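Two Arms, One Rail

The rail came from Jarside, secondhand, wrapped in a bedsheet. I carried it up three flights by myself because I'd told everyone in the building I was done with projects. Done. Sold the drill press and everything. Then October, rain, a long evening with no sound in it but the refrigerator, and I had the listing open before my coat was off.

Bay 28 at the Kinberg shop was free. Nobody wanted it, too close to the compressor. I took it for the winter and paid up front so I couldn't talk myself out.

First arm went on in a week. Second arm took until after New Year. Base joint kept losing its zero, every time, I'd home it and walk off for coffee and come back and it would be pointing at the ceiling like it had a question. Swapped the board. Swapped the wires. Swapped the board back. It was a set screw. It's always a set screw and I always check it last.

My sister called on the worst night of that. What is it for, she said.

It's two arms on one rail.

I know what it is. What's it for.

I said it would put things on a shelf. Long silence on her end, a dishwasher going. She said, you have arms. I said, not the point, and then I couldn't find what the point was, so I told her about the set screw and she let me.

The walls were her idea though. She came by once, still in her work shoes, stood there with her bag on her shoulder. It looks like a morgue, she said. Give it a room. So I gave it a room. Gray brick panels, the fake kind, light as crackers. Reddish floor. Aluminum posts at the back corners, and those I squared twice because she was watching. White shelf at the back from the free pile, screw holes in it already, somebody else's bad measuring. Or mine. I've been in that shop long enough that some of the free pile is mine.

And then it needed something to hold.

I tried blocks. Tried a mug, once, swept up the mug. I tried a box of tea and the left arm went straight through the lid, very gently, like it was sorry.

Mom's flowers were in my hall closet. Yellow ones, artificial, dark middles, two pots with ribs down the sides. They'd been on her kitchen window at the Pusholm place for as long as I have memory of a window. She dusted them with a hairdryer. She'd turn them every month or so, toward the light, and Dad would say what for, they're plastic, and she'd say, so they don't feel left out. When we cleared the apartment my sister took the good knives and I took the flowers and neither of us brought it up again.

I put them on the floor in front of the shelf. Stood there a while. Compressor kicked in and scared me half to death.

Log from then on, more or less, as I wrote it in the notebook:

Run 3. Left arm stops short. Closes on air. Very confident about it.

Run 28. Right arm good on approach, tips pot, catches pot (luck).

Run 80. Both moving at once for the first time. Forgot to write anything else down, was yelling.

Run 81 thru 200-something, don't ask. New finger pads. Longer cable, then the cable was too long. Scratched the floor badly.

I got home at one, two in the morning. Ate standing up. The guy in the next bay, building a canoe, started leaving me half his sandwiches without a word and I started leaving him clamps. The Pavlović grant people wrote in May to say no thank you, a nice letter, they'd had many strong proposals. I used the back of it for a wiring sketch. Good thick paper.

Then my sister again, on the phone. Still putting things on the shelf?

Not yet on it, I said. Near it.

What things.

I hadn't told her. All that time. I said it fast, I said Mom's flowers, the yellow ones, and waited for her to be angry, and there was the dishwasher again, or maybe it was a diferent noise, maybe she'd gone outside.

Does it turn them, she said.

What?

Toward the light. Does it turn them or just shove them up there.

I told her I'd never thought to have it turn them. She said well. She said that was the whole thing with those, you had to turn them. Then she had to go, the kids, somebody in the bath with a shoe on.

I went back that same night. Rewrote the wrist, which meant rewriting what the wrist leaned on, so most of it. Took the left arm out of the routine, put it back in. Changed one number by a hair and changed it back. The canoe guy turned his own lights off and left mine on and said night, and I think I said it to him an hour later, to an empty bay.

Run 638. I had my phone out. The left one came down in front of its end of the shelf and held there, and the right one leaned in deep among the petals, all those loose cables hanging off its wrist, and I stopped breathing, stupid, as if it could hear me. I sent my sister the picture before I knew how it would go. She wrote back before I'd put the phone away.

A little to the left, she wrote. She always had them a litle to the left. 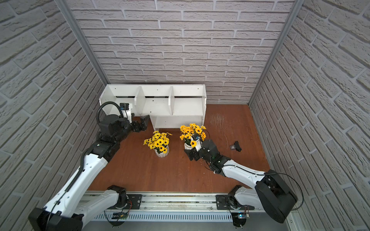 Run 638, right arm in the flowers.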